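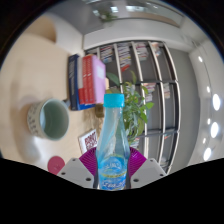
Someone in the Kustdale section asked last week why the policy can't simply learn from the fingers' positions and skip the pictures altogether, seeing as the jaws close on a bottle in much the same way every time. It's a good question, and I promised I'd come back to it in these notes, so let me take my time over it.

Notes for week 4: learning to grasp from hand-held demonstrations

Finger positions tell you how wide the jaws are. They don't tell you that a mug is lying next to the bottle, or that there are books just behind and left of it, and a policy that knows only the width will happily drive into both. The wrist view carries all of that — and it carries it from the same place at training time and at run time, which I find rather lovely.

In the Vemirico set we have 120 demonstrations of the bottle grasp. Training on widths alone, the policy managed 41 successes in 600 trials. Please keep that number in mind when you do the reading!

A word on clear plastic. You see the shelves and leaves through it, so its edges come and go as the hand moves, and a bright cap or a printed label may be the steadiest thing to hold on to. Soft ribbed pads forgive a small error in position, but they won't rescue a large one.

For next time, write a paragraph on which of these cues you would hide first, and how you'd test it.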